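How I Record Demos for a Two-Arm Tabletop Setup

If you've got a pair of small arms bolted to a bench and you want them to learn something by watching you drive them, the recording part is where most of your time is going to go. Training is mostly waiting. Recording is you, a chair, a cold cup of coffee and the same cutting board over and over.

I've been doing this for my Fledell project (a learning setup for simple kitchen-ish chores), and a couple of people asked me to write up how I run a session. So this is my routine, mistakes included!

Pick one task and write it down

Write the task as a single sentence before you touch anything. Mine is "reach the board, take hold of it from both sides, move it to the middle of the table." I stuck that sentence on the monitor, and it saved me a lot of arguing with myself about whether a take counts. My first batch had no sentence and I ended up throwing most of it out. Some takes ended with the board lifted, some with it pushed, and the poor model learned to hover.

Set up the table, clutter included

I used to record on a bare table. Don't! The policy got good at bare tables and fell apart the minute I left a mug out. Now I keep a few things around that have no part in the task, so a glove, a vase of fake flowers, a little pot, whatever's handy. I like the tinted vase a lot for this, since looking at stems through amber plastic is a good hard case for a wrist camera.

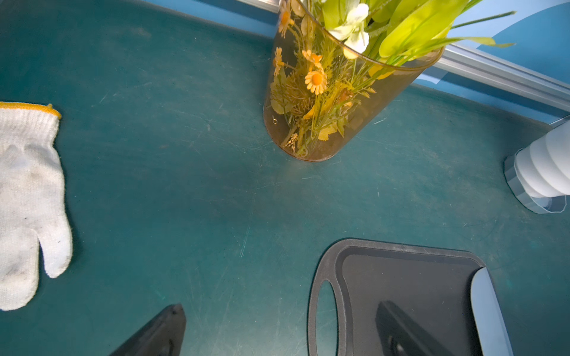
Photo: Fledell project notes, wrist camera

Between takes I shuffle the clutter, but only a little. If you change everything every time you'll spend the whole evening decorating. I move one object per take and leave the rest alone, and every 13 takes I do a proper rearrange and stretch my legs.

Check the wrist views first

Before the first real take, open each wrist feed and look at it for a good minute. You want both fingertips in view when the gripper is open. You also want to see enough of the thing you're going for that you could do the job yourself from that picture alone. That's my whole test, by the way: if I couldn't do it from this view, I don't expect the model to.

Watch out for glare. A dark board on a dark table is already a hard match, and a bright patch next to the rim can swallow the edge you need. I turn the lamp a bit at a time and watch the feed, not the table. Lock your exposure too, if your camera software lets you, or the brightness will jump around whenever an arm swings past.

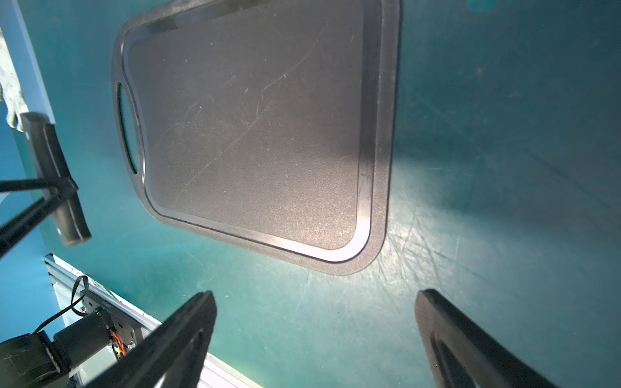

Wrist view with the gripper open and the board ahead. Note the bright patch by the corner.

Scratches are fine, by the way. I thought about swapping in a new board and I'm glad I didn't, because real boards are scratched up and I'd like this to work on real boards.

Record the takes

I use a little recorder script called Nudus that starts and stops with a foot pedal. You can use anything, but get a pedal, your hands are going to be busy. The order I follow goes like this:

Bring both arms to the start pose.
Press the pedal and wait 2 seconds.
Drive the arms in at a steady, slightly boring speed.
Finish the move, open the grippers, back away.
Wait again, press the pedal.

Those pauses at each end matter more than I expected. When I skipped them, the first frames already had the arms moving and the playback started with a lurch.

With two arms, try to bring them in together. My habit was to park the left one and then fiddle with the right, and guess what the model picked up. It would park the left arm and sit there forever. Keep an eye on the fixed camera as well, because it's the one place you can see both grippers and the tray or board between them at once.
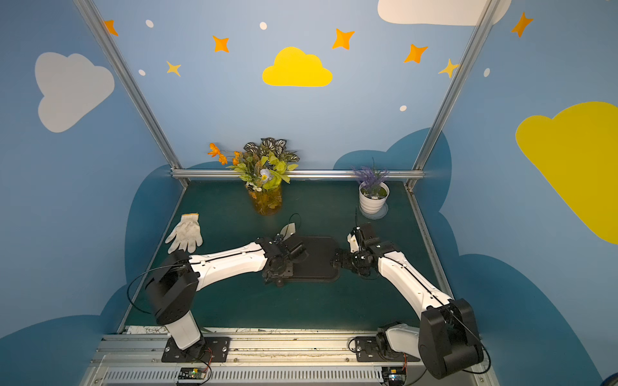 Both arms at the tray, from the fixed camera.

Sort as you go

Right after each take I type one of three words: keep, toss or maybe. Do it immediately, while you still remember that the left gripper slipped. In my last session I ended up with 129 keepers and 9 maybes, and the maybes went in a separate folder that I haven't opened.

A slip followed by a clean recovery is a keep for me. A slip followed by me panicking is a toss.

Back it up before bed

I copy everything to the Yorath drive before I shut down, then play back a few takes at random with all the camera feeds side by side. If one of them is running behind the others, you want to find out tonight and not after a long training run. I lost an entire November batch that way, and I'm still a little sore about it.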